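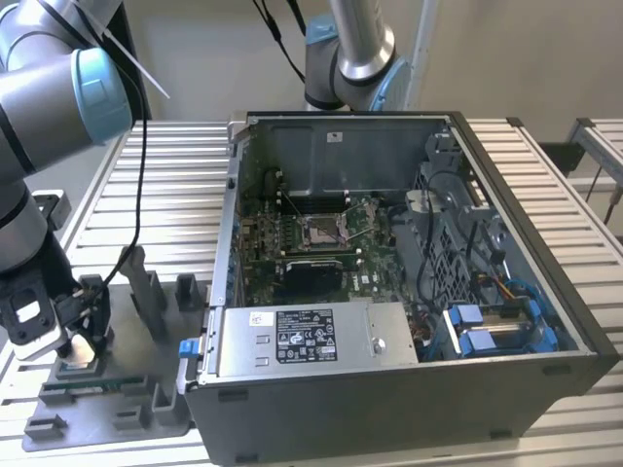 Chapitre 3
Réparer ou remplacer : la décision de renouvellement

Objectifs du chapitre
Distinguer durée de vie physique, durée de vie économique et durée d'amortissement.
Identifier les coûts pertinents dans une décision de renouvellement.
Comparer une réparation et un remplacement à l'aide du coût annuel équivalent.
Rédiger une note courte à l'appui d'une décision.

Notions à connaître avant de commencer : immobilisation, charge, valeur nette comptable, actualisation (chapitre 2).

Situation de départ

Le cabinet Kunier établit des plans et des métrés pour des entreprises du bâtiment. Ses salariés travaillent sur 38 ordinateurs de bureau, achetés à la même date et inscrits à l'actif pour 600 euros pièce. Le cabinet les a amortis en mode linéaire sur trois ans. À la clôture du dernier exercice, leur valeur nette comptable est nulle.

Au mois d'octobre, plusieurs machines tombent en panne. Le réparateur habituel, Bruso, établit un devis de 300 euros par poste pour le remplacement du processeur et de la carte mère, main-d'œuvre comprise. Le même jour, un fournisseur, Uvik, propose des postes neufs de puissance comparable au prix de 600 euros.

Elsie Entwistle, responsable administrative du cabinet, penche pour le remplacement. Son argument est comptable : les machines ne valent plus rien au bilan, et y consacrer la moitié du prix d'un appareil neuf lui paraît excessif. Gwilym Lewis, qui gère le parc informatique, préfère la réparation. Il fait valoir que les boîtiers, les alimentations et les disques fonctionnent encore et que le changement de poste immobilise un salarié pendant une demi-journée.

Les deux arguments sont recevables en apparence. Aucun ne suffit à trancher. Le premier confond la valeur comptable et la valeur d'usage, le second laisse de côté la durée pendant laquelle le poste réparé pourra encore servir. Le présent chapitre donne les moyens de poser le problème correctement.

3.1 Trois durées à ne pas confondre

La durée de vie physique d'un bien est le temps pendant lequel il peut remplir sa fonction, moyennant un entretien normal. Elle dépend de la construction du bien, de l'intensité de son utilisation et du milieu où il se trouve. Un même modèle d'ordinateur ne vieillit pas de la même façon dans un bureau climatisé et dans un atelier de menuiserie, où la poussière encrasse les ventilateurs et les dissipateurs.

La durée de vie économique est le temps pendant lequel il est avantageux de conserver le bien. Elle est presque toujours plus courte que la précédente. Un véhicule peut rouler encore alors que ses frais d'entretien et sa consommation dépassent ce que coûterait un véhicule récent. Elle peut aussi se terminer sans aucune usure, lorsque le bien n'est plus compatible avec ceux qui l'entourent : un logiciel cesse d'être pris en charge, une pièce détachée n'est plus fabriquée, une norme change.

La durée d'amortissement est celle que l'entreprise retient dans ses comptes pour répartir le coût du bien. En principe, elle correspond à la durée d'utilisation prévue. En pratique, beaucoup d'entreprises reprennent les durées d'usage de leur secteur et ne les révisent pas. Le plan d'amortissement est donc une prévision faite au moment de l'achat. Il ne renseigne pas sur l'état du bien à la date où l'on consulte le bilan.

Dans le cas Kunier, une valeur nette comptable nulle signifie seulement que le coût d'achat a été entièrement réparti entre les exercices passés. Elle n'indique ni que les postes sont hors d'usage, ni qu'il faut les renouveler.

À retenir
Un bien totalement amorti peut avoir une valeur d'usage élevée. Un bien partiellement amorti peut n'en avoir aucune.

3.2 Les coûts à prendre en compte

Une décision de renouvellement porte sur l'avenir. Seuls comptent les coûts et les recettes qui diffèrent selon l'option choisie. On les appelle coûts pertinents, ou coûts différentiels.

Le prix d'achat d'origine n'en fait pas partie. Il a été payé et le restera, quelle que soit la décision. C'est un coût irrécupérable. Les gestionnaires ont pourtant du mal à l'écarter, et l'on rencontre souvent des raisonnements du type « nous avons trop investi dans cette machine pour l'abandonner ». Le raisonnement inverse, celui de Mme Entwistle, est de même nature : il s'appuie lui aussi sur une grandeur héritée du passé.

Les coûts suivants doivent en revanche être recensés.

Le coût immédiat de chaque option. Pour la réparation, il s'agit du devis, pièces et main-d'œuvre. Pour le remplacement, c'est le prix d'achat hors taxes récupérables, augmenté des frais de livraison et d'installation.

Les coûts de mise en service. Un poste neuf doit être configuré, les logiciels réinstallés, les données transférées. Certaines licences sont attachées à la machine et doivent être rachetées. Ces frais sont rarement mentionnés dans l'offre du fournisseur.

Les coûts d'indisponibilité. Ils correspondent au travail qui n'est pas fait pendant que le matériel est arrêté. On les évalue à partir du coût horaire du salarié, à condition que celui-ci n'ait pas d'autre tâche utile à accomplir pendant l'arrêt.

Les coûts d'exploitation futurs. Ils comprennent l'électricité, la maintenance et le risque de nouvelle panne. Dans un appareil réparé, la pièce changée est neuve mais les autres ont conservé leur âge. Le risque de panne d'un poste réparé est donc, toutes choses égales par ailleurs, supérieur à celui d'un poste neuf. Il faut tenir compte aussi des garanties : celle du réparateur porte en général sur son intervention, celle du vendeur sur l'ensemble de l'appareil.

La valeur de reprise. Un matériel remplacé peut être vendu, cédé à un reconditionneur ou démonté pour ses pièces. Si son élimination est payante, la valeur de reprise est négative et s'ajoute au coût du remplacement.

3.3 Le coût annuel équivalent

Comparer directement 300 euros et 600 euros n'a de sens que si les deux options procurent le même service pendant le même temps. Ce n'est presque jamais le cas. Il faut ramener chaque dépense à une durée commune, et l'année est l'unité la plus commode.

Lorsque les durées sont courtes et les montants modestes, on peut négliger l'actualisation. Le coût annuel équivalent s'obtient alors en divisant le coût total de l'option par le nombre d'années de service attendu :

coût annuel équivalent = (coût immédiat + coûts futurs – valeur de reprise finale) / durée de service attendue

Supposons, pour le cabinet Kunier, que les coûts futurs et les valeurs de reprise soient identiques et négligeables. Si un poste neuf doit servir trois ans, son coût annuel est de 200 euros. La réparation à 300 euros est équivalente lorsque le poste réparé tient un an et demi. Elle devient préférable au-delà et plus coûteuse en deçà.

Cette durée de un an et demi est appelée durée critique. Son intérêt est de déplacer la discussion. Il n'est plus nécessaire de savoir exactement combien de temps tiendra le poste réparé – personne ne le sait – mais seulement de juger s'il a de bonnes chances de dépasser un seuil donné. Un technicien expérimenté peut répondre à cette question, alors qu'il refuserait souvent d'avancer une date.

Le résultat dépend évidemment des hypothèses. Si les postes neufs sont conservés plus longtemps, leur coût annuel baisse et la durée critique de la réparation s'allonge. On recommencera donc le calcul avec plusieurs valeurs avant de conclure.

3.4 Décider pour un poste ou pour un parc

Le calcul précédent porte sur un appareil isolé. Appliqué à un parc, il doit être complété. Le remplacement simultané de l'ensemble des postes de Kunier représente une dépense de 22 800 euros, qui peut dépasser la trésorerie disponible. Il ouvre droit, en contrepartie, à une remise sur quantité et simplifie la maintenance, tous les postes étant identiques.

Une solution intermédiaire consiste à ne remplacer que les machines en panne et à garder celles-ci comme réserve de pièces. Elle est fréquente dans les petites structures. Elle suppose que quelqu'un sache faire les échanges de composants et que l'inventaire soit tenu à jour, faute de quoi la réserve devient inutilisable en peu de temps.

Questions d'application

1. Expliquez pourquoi la valeur nette comptable des postes n'intervient pas dans le calcul de la durée critique.
2. Reprenez le calcul de la section 3.3 en supposant que chaque poste neuf entraîne 60 euros de frais de configuration. Quelle est la nouvelle durée critique de la réparation ?
3. Uvik accepte de reprendre les anciens postes contre un avoir. À quel terme de la formule faut-il rattacher cet avoir ?
4. Rédigez, en une dizaine de lignes, la note que M. Lewis pourrait remettre à la direction du cabinet. Précisez les hypothèses retenues et la durée critique correspondante.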